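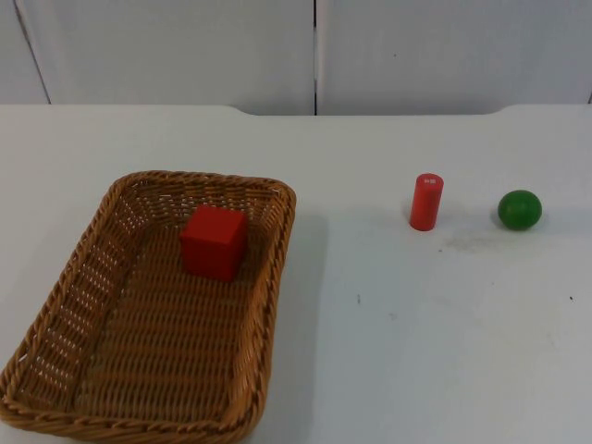 Paper crafters have been asking for a place like it for years, according to one member of the Kitwood Scrapbook Circle, who had her name on the list for the first open evening before the doors were even painted. She wanted somewhere to spread out a half-finished album and leave it there overnight, and now she has it.

The Paper Room, a new shared workspace and lending library for scrapbookers, card makers and bookbinders, opens in Gisesthorpe in January, and the excitement in the local craft crowd is hard to miss. The room takes up the upper floor of the old Sandberg stationery store on Mill Street, where many people in town bought their first glue sticks and construction paper. The wide windows are still there, and so are the deep flat drawers that once held poster board. They will hold members' works in progress.

The biggest draw may be the library. It opens with 1381 items, nearly all of them donated: craft books, back issues of scrapbooking and stamping magazines, pattern booklets and a very good run of bookbinding manuals. Members can borrow two books at a time for up to 28 days. Magazines stay in the room, but there is a scanner for anyone who spots a layout they want to try at home (bring a thumb drive).

And then there is the equipment! Avevex, the craft tool supplier, has lent the room a guillotine cutter, a die-cutting machine and a heavy book press, all free to use after a short safety session. The press alone is going to make a lot of people happy. Anyone who has tried to flatten a photo album under a stack of dictionaries will know why.

Classes start in the second week. The first set covers travel albums, folded map pockets and simple sewn bindings, with a separate afternoon for people who have boxes of old vacation photos and have never started on them. That one is already filling up fast. A card-making table for teenagers runs after school, and younger kids are welcome if a grown-up stays with them.

Over 100 people have already asked about membership, and the organizers say there is still plenty of room. Day passes will be sold at the door for anyone who would like to try it first. The building has an elevator at the back entrance, and parking behind the store is free in the evening.

Donations are still coming in. The library would love more on paper marbling, calligraphy and Japanese bindings, and is short on anything about preserving old prints. It can't take encyclopedias or loose clippings. Punches, rubber stamps and unopened packs of cardstock are welcome too - drop them at the side door any weekday morning, and please put a note inside if you want your containers back.

The opening party includes a page swap, so bring a favorite finished page, or a color copy if you can't bear to part with it. Coffee and cookies are on the house. Sign-up sheets for the classes are at the Gisesthorpe library and at the Kitwood community center.

Posted 12/17/20 in Local Crafts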